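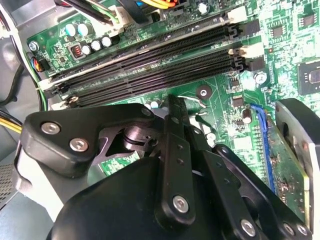 Memory module in the gripper, next to the slots.

Robot Teleoperators Wanted, Desktop PC Tasks
Tornilside, Semlow site. Part time, paid, fixed term

Tornilside is hiring 8 operators to record demonstrations of computer assembly and disassembly work. You will drive a robot arm by hand controller while the system logs the arm's motion and the wrist camera video. The recordings are used to train a model that will later try the same tasks by itself.

The work starts in November and runs for 13 weeks. Shifts are four hours, morning or afternoon, with one Sunday shift a month for those who want it. The Sunday shift is optional and paid at a higher rate.

What you will be doing

Each shift is built around a task sheet. The current sheets cover memory modules, processors, socket parts and power connectors, all on used desktop motherboards left in their cases. You bring the arm to the part, grip it, move it, release it, and mark the attempt as good or bad. Then you reset the parts and do it again. The target for the full set is 305 accepted demonstrations per operator.

Bad attempts are kept too, as long as they are marked correctly. A dropped part that is labeled as a drop is useful to us. A dropped part labeled as a success has to be found and taken out later, and that takes a reviewer's time.
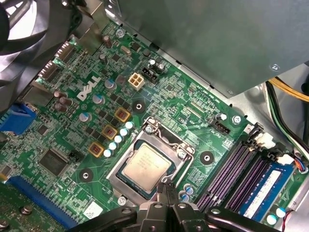 Fingertips near the processor, socket task.

We use several boards with different layouts, so the slots and the socket will not always be where you expect them. Cables are left in the case on most task sheets. Please do not tidy them unless the sheet says so.

Who we are looking for

- Steady hands and patience with repeated work
- Comfortable looking at a screen for most of a shift, with breaks
- Able to read and follow a written procedure in English
- Some experience opening up a desktop computer. Repair shop, school lab or your own machine at home all count
- 18 or older and allowed to work in this country

You do not need to have used a robot before. Training takes two paid shifts on the Kauppinen practice bench, which has scrap boards on it. People who play a lot of video games tend to pick up the controller quickly, but it is not a requirement.

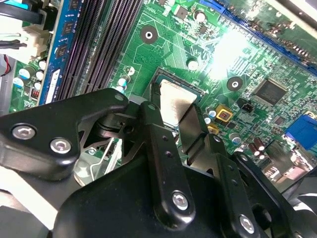 Metal plate held upright above the CPU socket.

Socket tasks are given only to operators who have finished the memory sheets. They are slower, and the grip angle matters more. Expect to spend a good part of your first socket shift on practice runs that are not counted.

Pay and conditions

Pay is hourly, not per demonstration. Breaks are paid. Parking at Semlow is free, and the Brokeck bus stops at the gate. Your face and voice are not recorded. Controller input and arm video are stored under an operator number.
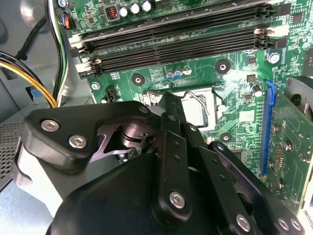

How to apply

Send a short résumé and a few lines on any computer repair or assembly you have done to the Tornilside hiring desk, using the form on this site. Tell us whether you prefer mornings or afternoons. Applicants we want to meet will be asked in for a one-hour tryout at the practice bench, also paid. We reply to everyone, including people we do not invite.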